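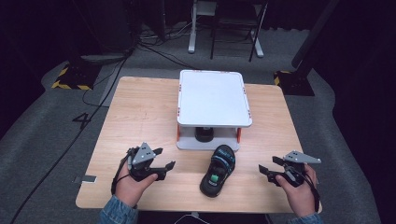

A dark children's sandal with blue stitching, toe toward the white two-tier platform. Table 4.

Children's Footwear at the Study Tables
Prothero Center for Everyday Objects, Trukville
March 24, 2024 | Collections Office
24 shares | 0 comments

The Prothero Center holds a collection of everyday footwear for study and teaching. Children's shoes form the smallest section, with 90 items on the current list, and they are requested more often than their number would suggest. In February the section was moved from the Zurkgate store to the ground floor of Turnico Hall, where the study tables are located.

Sandals make up 16 of the children's items. Most entered the collection as single shoes, and single shoes are accepted on the same terms as pairs. The Center does not restore footwear before it is studied. Stitching, straps and lettering are recorded as they are, and any later change is entered on the item's sheet.

The sandal at the top of this page has a black sole and black straps, with lettering in the same blue as the stitching and a small bright green tab near the heel. Trim of this sort is of practical use to the cataloger. Small areas of strong color are often the quickest way to tell one dark shoe from another, and they are therefore entered on the first line of the sheet, ahead of size and fastening.

The platform has a flat white top tray with slightly raised, rounded edges, carried on orange posts above a white base plate. Items are listed by table number and not by platform, and readers are asked to quote the table number in all correspondence.
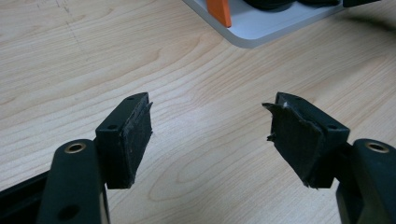 Pale wood with long, curving grain. Small dark specks and fine, scratch-like marks lie toward the upper left.

The study tables were chosen for their light color. Dark soles and straps stand out clearly against pale wood, and loose thread or grit can be found and collected at the end of a session. Marks in the surface are noted in the room book when the tables are inspected – they are not filled or sanded unless they could catch on fabric or stitching.

The tops are cleaned with a soft, dry cloth. Polish and spray cleaners are not permitted in the room, including on the table legs. Bags and coats are left in the lockers by the entrance to Turnico Hall.

Visiting the study tables

Sessions last 90 minutes and are open to students, teachers and members of the public by appointment. Readers may request up to three items for one session. Requests should give the item number from the list where it is known – a short written description is accepted where it is not. School groups are received in the larger room on the same floor and should apply separately.

The adult footwear section remains at Zurkgate, and requests for it take roughly 35 days to fill.

Contact: Collections Office, Prothero Center for Everyday Objects, Turnico Hall, Trukville
© Prothero Center for Everyday Objects. All rights reserved. | Back to top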